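The standing desk, eight months in

I was never going to be a fair judge of the standing desk. I should say that at the start, so that anyone who loves theirs can go and read something else. I got mine in September after two people in the same week told me it had changed their lives, and I have a bad habit of taking against things that change people's lives.

My back had been playing up since the spring. Low down, left side, worse after lunch. The physio I saw gave me a sheet of stretches and told me to move more, and I thought that was poor value for the price. What I wanted was an object. So I went looking, and of course there's an entire trade set up for people like me who would sooner buy a thing than do a stretch.

The first thing I noticed is that the claims don't agree with each other. One seller's page said I'd burn an extra 200 calories in a working day. Another, selling what looked to me like the same desk with a different badge on it, said 64. Neither said who had been measured, or what they'd been doing. Was it standing still? Was it shifting about and going to put the kettle on? I wrote to the second lot to ask and got a very cheerful reply thanking me for my interest in wellness.

I bought the Atier in the end. The one I really liked was called the Flalosura, but it cost nearly twice as much and the main difference seemed to be that it remembered four heights where the Atier remembers two. I have two heights. I'm either up or I'm down.

It came to £242 with delivery to Jodivcombe, and the driver left it at the bottom of the steps, in the rain, in a box I couldn't lift. That was the most exercise the desk ever gave me. Cường Quan from next door came and took the other end, and told me as we went up that he'd had one at his old job and that everyone in the office had stood for a fortnight and then sat down again for good. I said I'd be different. He didn't argue, he just asked if I had a decent Allen key, since the ones in the box would be rubbish. (They were.)

So, the fortnight. I did stand. I stood in the mornings until eleven or so, and again after lunch, and I'll admit the after-lunch slump got better. My back got better too, a bit. But then I'd also started walking to Đinh for a sandwich instead of eating at the desk, and I'd started doing the stretches out of guilt over the money, so which of the three was it? The reviews I'd read never seemed to ask. People buy the desk when they've finally got fed up enough to do something, and they do four other things at the same time, and the desk gets the credit as it was the one with a receipt.

My feet, meanwhile, hurt. If you look this up you'll find that you need a mat. The mat is extra. Then you read that the mat only works if you have the right shoes, or no shoes, depending on who's selling what. I've stood on a folded bath towel since October and I can't say I feel deprived.

What bothers me more is the way the whole subject is talked about, as though sitting were some filthy habit we'd all picked up. "Sitting is the new smoking" has to be one of the silliest lines anyone ever put on a leaflet. My grandmother sat down for most of forty years, sewing, and she got to ninety-one. I know one grandmother proves nothing. I'd only like the other side held to the same rule, and stop being told about somebody's brother-in-law in Leeds whose sciatica cleared up in a week. 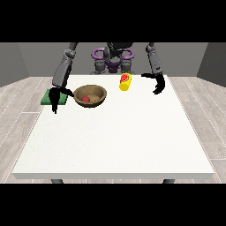 The other thing I've gone off is the idea that the right height is a sum you can do. I've tried three of those charts where you put in how tall you are and it tells you where your elbows should be, and I got three answers, one of which had me typing at roughly the level of my ribs. In the end I put it where it felt all right and marked the leg with a bit of tape. The tape has moved twice. I suspect that's mostly to do with which slippers I've got on.

These days I stand for phone calls and for anything I'm cross about, and I sit for the rest. Whole days go by without me pressing the button. The physio, when I went back, didn't seem bothered either way. She asked about the stretches. I said most days, and she wrote something down, and I'd quite like to know what.

If you've got a bad back and you're hovering over one of these, I wouldn't talk you out of it, but try a fortnight first with your laptop on the ironing board. Mine goes up to a perfectly good height, and I already owned it.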